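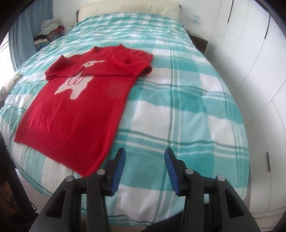

*The red sweater on the plaid blanket.*

2022-03-25

I've been putting off the winter clothes for two weeks. Every spring I wait until the first warm afternoon, pull everything out at once, and then have nowhere to sleep until it's done. This year I decided to do one shelf a day, and I have mostly kept to it.

The main change is that I stopped using vacuum bags. I bought a set of 6 from Jastari a few years ago and three of them leaked by fall. The ones that held were worse for the wool. Everything came out with hard creases, and one cardigan never got its shape back. Ama Ansah, who taught the mending class I took at Windwood, told us to store knits folded, clean and with some air around them. I ignored her for two winters and now I'm doing it her way.

Clean is the part that takes time. Moths go for sweat and food more than for the wool itself, so anything that has been worn even once gets washed before it goes away. I do it in the bathtub, in cool water with a small amount of wool wash, no wringing. Then I roll each piece in a towel, press on it, and dry it flat on the rack. Thick sweaters take two days in my apartment. I turn them over on the second morning.
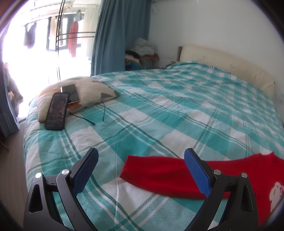
For containers I went with plain cotton bags inside a lidded box. The box cost 74 dollars, more than I wanted to spend, but it fits under the bed with the casters off. I keep the casters in an envelope taped inside the lid. The cotton bags are old pillowcases. One sweater per pillowcase is too many pillowcases, so I put light ones together in pairs and only the heavy ones go in alone.

I also use cedar blocks, though I don't expect much from them. The smell fades in a few months and then you have to sand them. Ferhat Bozkurt left a comment on last year's post saying lavender does nothing at all, and he may be right. I still have a bag of it from the Güneş store and I'm going to use it up. I check the box once in July – that's when I found holes the year before last – and otherwise leave it closed.

Things I didn't put away: the gray scarf, one pair of thick socks, and the long coat. We had snow in Sturkthorpe in the middle of April last year and I had to cut the tape off a box to get at my hat.

Tomorrow is the shoe shelf. I need more boot polish first, and I still haven't found the other brush.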